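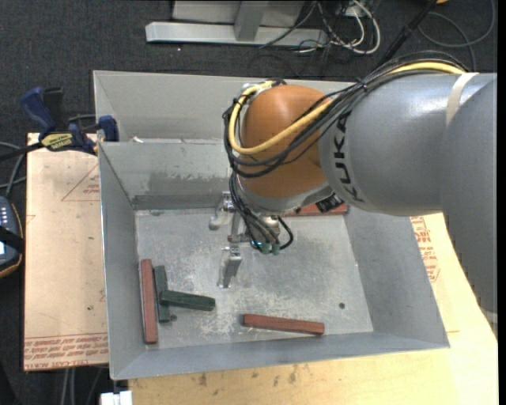

箱の底というものを、私は長いあいだ見ないで暮らしていました。物を入れる箱は、入れるときに上だけを見ます。底を見るのは、中身が少なくなったときだけです。

一月に、家の物置を片づけました。きっかけは、友人のマラティ・ポドゥヴァル(Malathi Poduval)さんから積み木を分けてほしいと頼まれたことです。彼女は子どものための小さな教室を開いていて、大きめの四角い積み木を探していました。うちには、前に住んでいた町で買ったWodexという積み木があります。色は赤茶と緑の二色だけで、形も長い四角だけです。三角も丸い柱もありません。買ったときは少し地味だと思いましたが、長く使ってみると、この地味さがよかったです。

全部で142個あるはずでした。「はずでした」と書くのは、箱のふたの裏に、昔の私の字で142と書いてあったからです。数えてみると139個でした。三個はどこへ行ったのか、まだわかりません。

積み木は、物置の奥の金属の箱に入れていました。道具箱にするつもりでSteminuraという店で買った、重い箱です。積み木のために買ったのではないので、使いやすくはありません。横の壁が斜めになっているので、きれいに並べようとしても、端のところにどうしても三角のすき間ができます。最初の年は、私は毎回まじめに並べていました。赤茶は赤茶、緑は緑です。次の年からは、ただ入れるだけになりました。日本語の先生に教えてもらった「放り込む」という言葉は、このとき初めて自分のこととしてわかりました。

さて、上から順番に出していきました。最初は楽です。手を入れればすぐに取れます。半分を過ぎると、腰を曲げなければなりません。最後の何個かになると、壁にぴったりついているもの、ほかの積み木の上に斜めに乗っているもの、角のほうに隠れているものが残ります。こういう残り方をした積み木は、なぜか一番取りにくいです。指が壁とのあいだに入らないからです。私は一度、短い側を押して少し回してから持ち上げました。この方法は悪くないと思います。

空になると、底の傷がよく見えました。細い線の傷がたくさんあって、白い粉のようなものがついているところもありました。私はこれを汚れだと思って、濡れた布で拭きました。少しきれいになりましたが、乾いたらまた白くなりました。次に、台所用の洗剤を薄めて拭きました。やはり同じでした。隣のシャーザド・ブットー(Shahzad Bhutto)さんに話したら、「それは汚れではなくて、金属の表面が変わったのでしょう。乾いた布で粉だけ取って、そのまま使えばいいです」と言いました。彼は昔、板金の仕事をしていた人なので、私は素直に信じました。

拭いたあとは、新聞紙を敷きました。布を敷くことも考えましたが、布は湿気を吸うので、物置には向かないかもしれません。新聞紙なら、夏の前に取り替えることができます。

積み木も一つずつ拭きました。赤茶のほうは傷が目立たないのですが、緑のほうは角の色が落ちて、少し明るく見えます。私は紙やすりで角だけ軽くこすりました。子どもの手に渡すものなので、ささくれがあったら困ります。この作業に三日かかりました。夜の八時から九時まで、ラジオを聞きながらやりました。妻は「あなたは積み木と話しているみたい」と言いましたが、私はラジオの天気予報に返事をしていただけです。

分けた数は、59個です。マラティさんの棚に入るのがそれくらいだということでした。残りの80個は、金属の箱に戻しました。今度は底に赤茶を壁にそって並べ、その内側に緑を置きました。斜めの壁のすき間には、無理に入れないことにしました。空いているところは空いているままでいいです。前はこれが我慢できませんでした。

届けに行った日、彼女は玄関でマラールという甘くないお茶(袋にMararと書いてありました)を出してくれました。生姜の味が強くて、おいしかったです。袋を見せてもらい、店の名前もメモしたのに、そのメモをなくしました。ご存じの方がいたら、コメントで教えてください。

まだ片づけていない棚が二つあります。一つは古いカーテンで、もう一つは、組み立てる前のBarkskaの椅子の部品です。ねじの袋が見つからないので、椅子のほうは春になってからにします。

シェア 59
いいね 318
コメント 7件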